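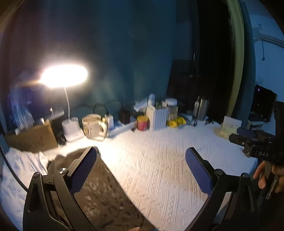 Owners who wrote in after the January release asked whether the Evgate could be left alone with a bedroom, and one of them reported that hers did well on towels and gave up on anything quilted. Her experience matches our own testing. Read this section before you assign any bedding task.

Section 6. Bedding and Soft Surfaces

6.1 What the unit can do at present

The Evgate two-finger arm can pick up a single cloth from a flat surface, carry it, and drop it in a bin. It can pull a sheet toward a corner if the corner is marked. It can move small rigid items off a bed one at a time.

It cannot make a bed from start to finish. It cannot tell a blanket from a sheet when the two are bunched together. It does not fold anything larger than a bath towel. If you need these jobs done, do them by hand and use the arm for the clearing work before and after.

In the Trudside trials the arm was given 1,413 clearing tasks on beds and couches. Boxes, tins and closed jars gave the fewest failed grips. Plastic bags, cords and crumpled cloth gave the most.

6.2 Before you start

1. Charge the base fully. A clearing task takes longer than a tabletop task.

2. Check the grip pads. Wipe them with a damp cloth and let them dry. Replace any pad that has worn smooth.

3. Check the screw at the hinge of each jaw. Tighten by hand only.

4. Take open containers of liquid off the bed.

5. Move cables to the floor or clip them to the wall. The arm treats a loop of cable as a handle and will pull it.

CAUTION: Do not run the arm near a lit lamp with a flexible neck. The neck bends when the arm brushes it and the arm will not notice.

6.3 Setting the work area

1. Stand at the foot of the bed and open Area in the Skimitus app.

2. Drag the outline to the edges of the mattress. Leave out the strip next to the wall if you keep things there. The arm reaches over a row of items poorly and tends to knock down the ones in front.

3. Press Scan and wait for the tone.

4. Look at the list of found items. Delete anything you want left where it is.

5. Choose a drop point. A wide bin on the floor works better than a shelf.

Note: Raised patterns on white quilting can be read as small objects, mostly in low side light. If the list shows items that are not there, turn on the ceiling light and scan again. If they remain, set Surface to Textured.

Note: Shadows from the jaws can cause the same fault. The Textured setting corrects for most of them.

6.4 Clearing the bed

1. Press Start. Stay in the room for the first run in any new room.

2. The arm takes rigid items first, then bags and packets, then cloth.

3. If the arm fails a grip twice, it skips the item and marks it yellow in the app. Pick that item up yourself.

4. When the arm reaches cloth, it will try the highest fold. With a dark cloth lying over a pale sheet it usually takes the dark one alone. With two pale cloths it often lifts both. Press Release and separate them.

5. Press Finish. The arm returns to rest.

CAUTION: Do not lift more than 440 grams with the standard pads. Full water bottles and most filled metal flasks are over this limit. The arm will start the lift and drop the item partway.

CAUTION: Keep fingers away from the jaws while the status light is on. To take something from the jaws, press Release first.

6.5 Straightening a sheet (trial feature)

This feature is off when the unit ships. It works on fitted and flat sheets in a single color and is slow.

1. Clear the bed as in 6.4.

2. Clip one Jankauskaitė corner marker to each near corner of the sheet.

3. Select Trial, then Pull Sheet.

4. Smooth out the remaining wrinkles by hand.

Do not use Pull Sheet on quilted blankets. The pads slip on the raised parts and may catch a seam.

6.6 Care

Replace both pads after 3,000 grips or when the app asks. Lint collects behind the pads faster on bedding than on hard goods, so brush it out weekly if you use the arm in a bedroom. Pads are sold in packs of 2.

For error codes, see Section 9.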